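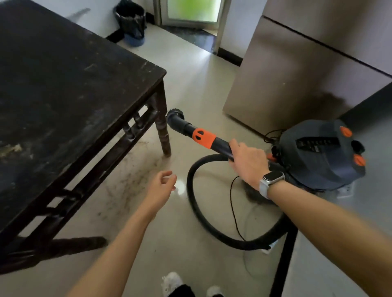 Dear members of the Pramia list,

The research desk has received several replies to its December note on the sovereign debt talks, and I am writing to answer the principal objection raised by Mr. Russo, whose message is quoted below. His argument is that a bond exchange without a reduction in face value only postpones the problem. The desk shares part of that concern. A longer maturity leaves the old balance in place, much as a brush nozzle run around the foot of a table leg does nothing for the pale streaks and smudges on the tabletop. Our disagreement is over timing, and over what the creditors can reasonably be expected to accept before the next coupon falls due.

Leonardo Russo wrote:

> I have read the desk's note twice and remain unconvinced. Extending
> the maturities by 5 years and trimming the coupon gives the finance
> ministry room to breathe, but the stock of debt does not move. We
> have seen governments come back to the table within 32 months of
> such an arrangement. Why should holders agree to a process they will
> have to repeat? I would also ask the desk to explain how it treats
> the domestic banks, which hold a good part of the shorter bonds and
> cannot absorb a loss without public money.
>
> L. Russo

On the first point, the desk's base case does not assume that the exchange settles the matter for good. It assumes that the government can meet its payments while the budget is brought closer to balance, and that a discussion of face value would follow once revenue figures are available for a full year. Holders would be giving up some income now in return for a better chance of being paid later. Whether that is a good bargain depends on the price at which they bought, and funds that entered recently will see it differently from those that bought at issue.

On the banks, Mr. Russo is correct that the December note was too brief. The Cliravora model treats the domestic banks as a separate class. Under a maturity extension they may continue to carry the bonds at book value, subject to the supervisor's consent. Under a principal cut they may not, and the cost of new capital would return to the government as fresh borrowing. In our calculations this offsets a considerable share of the relief. The effect was included in the totals but not shown on its own line, and it will be shown in the revised tables.

Members should also note one correction. The table of outstanding issues gave the total for the Oyewole series as 1,704 million, with the inflation-linked bonds left out. The heading should have said so. The conclusions of the note are not affected, as the linked bonds fall outside the proposed exchange.

The revised tables will be sent to this list when the Prumer data have been checked. Further comments may be sent to the list or to me directly. Members who write about individual holdings are asked to use the second route.

Sowmya Joseph
Research Desk, Pramia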